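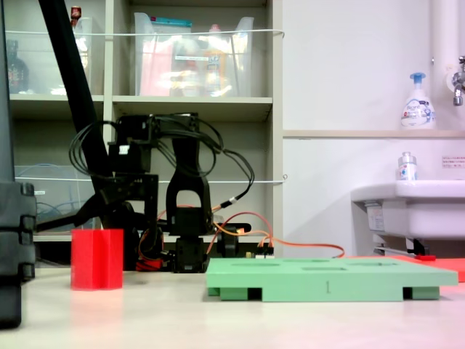 I've been wanting to see the Pillura lab ever since they opened their planner code in January, so when the open day came up I booked a spot right away (3 hours on the train, totally worth it!).

They split us into groups of 6 and sent us to the software room first. The little servo arm there runs on Delance, their motion planner, and you get to watch its thinking on a monitor: a tangle of gray candidate paths, then one green line, then the arm goes. I could have stayed there all day. The team told us the planner tries up to 2,000 paths before it picks one, and on a cheap arm the hard part is that the joints sag a bit, so the planned pose and the real pose never quite agree. They fix that with a small correction table, one per arm, redone whenever a servo gets swapped.

Then came Jia, the perception side. It had to find a red block and a pale green tray with slots, and I asked what happens if you put something else red nearby. Turns out they get that a lot! Jia fits a shape first and only checks color afterward, and they showed us logs from the older version, which did it the other way and chased all sorts of things.

I also got to edit a config file myself and broke the gripper timing, sorry about that. Coffee was decent, the parking is terrible, and the talk on Truststead (their logging tool) was too full to get into. I'm hoping they post the slides.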